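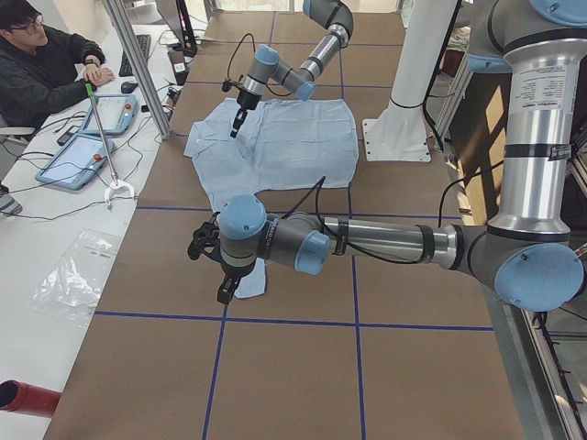
Hellblaues Hemd auf dem Arbeitstisch

Dridier im Test: Fahrdienst-App mit Festpreis und Tücken am Bahnhof

Seit Dezember ist Dridier in Plovitz verfügbar. Die App vermittelt Fahrten mit Mietwagen und mit normalen Taxis, was in der Stadt bisher zwei getrennte Welten waren. Ich habe sie auf 44 Fahrten benutzt, meist morgens zum Bahnhof und abends zurück, und alles selbst bezahlt.

Die Anmeldung geht schnell. Telefonnummer, Zahlungsart, fertig. Wer bar zahlen will, kann das nur im Taxi, im Mietwagen läuft es immer über die Karte. Vor der Bestellung zeigt die App einen Festpreis an, und der galt bei mir auch dann, wenn der Fahrer einen Umweg um die Baustelle an der Ostbrücke fahren musste. Bei Endex, der Konkurrenz, war der Preis auf derselben Strecke an manchen Abenden deutlich höher als am Vortag.

Die Wartezeit in der Innenstadt ist in Ordnung. Am Stadtrand sieht es anders aus: Nach 22 Uhr fand die App dort zweimal gar keinen Wagen, und ich habe am Ende bei der Taxizentrale Horgan angerufen. Die Anzeige »Fahrer wird gesucht« lief dabei immer weiter, ohne Hinweis, dass nichts mehr kommt. Das sollte der Anbieter ändern.

Problematisch ist auch der Abholpunkt am Bahnhof. Mietwagen dürfen nicht auf die Taxispur, also schickt die App einen auf die Rückseite, Ausgang Parkhaus. Mit Koffer sind das zwei Treppen. Wer stattdessen ein Taxi auswählt, steigt vorn ein, zahlt aber im Schnitt 3 Euro mehr. Ich habe mir angewöhnt, bei Regen das Taxi zu nehmen.

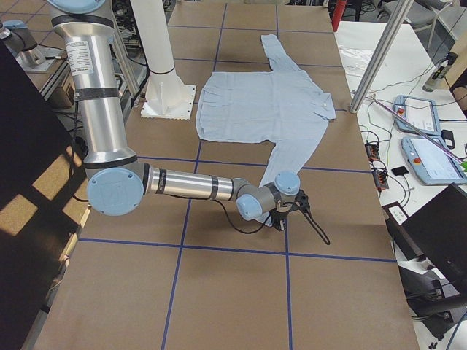

Nobuhle Potgieter schreibt dazu, dass es am Parkhaus auch einen Aufzug gibt, der nur schlecht ausgeschildert ist: links am Fahrradgeschäft vorbei. Sie fährt mit Dridier vor allem zum Flughafen und hat dort die umgekehrte Erfahrung gemacht, die Mietwagen stehen näher am Terminal als die Taxis.

Den Aufzug kannte ich nicht, danke. Zum Flughafen bin ich mit der App nur einmal gefahren.

Der Kundendienst antwortet per Chat. Eine doppelt abgebuchte Fahrt wurde nach 2 Tagen erstattet. Quittungen kommen als PDF, die Mehrwertsteuer ist ausgewiesen – für die Abrechnung beim Arbeitgeber reicht das.

Storniert man später als 80 Sekunden nach der Bestellung, wird eine Gebühr fällig. Sie steht in den Bedingungen, auf dem Bestellbildschirm fehlt sie.

Für Fahrten in der Innenstadt bleibe ich bei Dridier. Am späten Abend außerhalb rufe ich weiter bei Horgan an.

Stand: 24. Juli 2023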